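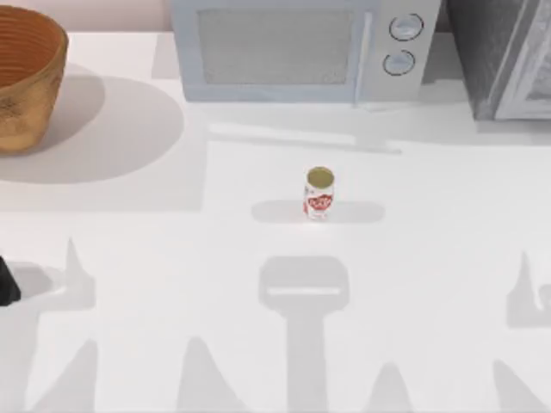 **Whitcombe Community Kitchen - Equipment Library**

# Elter 22 benchtop dough mixer

If you've been kneading by hand for the Saturday-sized batches and your wrists have started complaining, come and meet the Elter. It's a spiral mixer with a 22 litre bowl, it sits on the worktop, and members can book it for a morning, an afternoon or a whole weekend. We've had it since March and it has hardly stood still!

A spiral mixer turns the bowl as well as the hook, so the dough gets stretched and folded without being bashed about. You'll notice it most with wet doughs. Kirsty Mudgway ran a very sticky focaccia through it on the first evening and it came out smooth and bouncy, with hardly anything left on the sides of the bowl. Brioche is lovely in it too (put the butter in a bit at a time and leave the machine on slow).

## What it's good at

- White and wholemeal bread doughs
- Pizza dough, including the long cold-proved sort
- Enriched doughs - buns, brioche, stollen
- Bagels, up to half a bowl

Please don't use it for cake batter, icing or whipping cream. The hook doesn't reach the bottom of a thin mixture, and you'll be much happier with the Uten stand mixer on the next shelf of the store, which you can book alongside this one at no extra charge.

## Details

| | |
|---|---|
| Bowl | 22 litres, stainless steel, fixed |
| Speeds | Two |
| Timer | Up to 30 minutes |
| Width | 582 mm |
| Power | Ordinary 13 amp plug |
| Hire | £9 a session, members only |
| Store number | 2429 |

Do measure your worktop before you book. The lid lifts up and back, and under low wall cupboards it won't open all the way. It's also heavy, so bring a second pair of hands and a car with a flat boot. Declan Tamihana can help you load up if you tell him when you're coming.

## Using it

Water goes in first, then flour, then yeast and salt. Start on slow until there's no dry flour showing, usually three or four minutes, then go up to fast if the dough needs it. Most doughs are ready sooner than you expect, so have a look early. The mixer stops when you lift the guard and won't start again until you press the green button.

Small batches are fine down to one kilo of flour. Less than that and the hook just pushes it round.

## Cleaning

The bowl doesn't come off, which puts some people off until they've tried it. Leave the scraps to dry for an hour and they flake away with a plastic scraper. Wipe round with a warm damp cloth, then a dry one. No hoses, no wire wool, and never tip water into the bowl and leave it.

## Booking

Bookings open a month ahead and December goes quickly. Ask at the desk or leave a note for Jolanta Brzozowska with your dates. First-time users need a short run-through, ten minutes at most, and you're welcome to bring your own flour and mix something while you're at it.

Spare scrapers are in the drawer marked Elter.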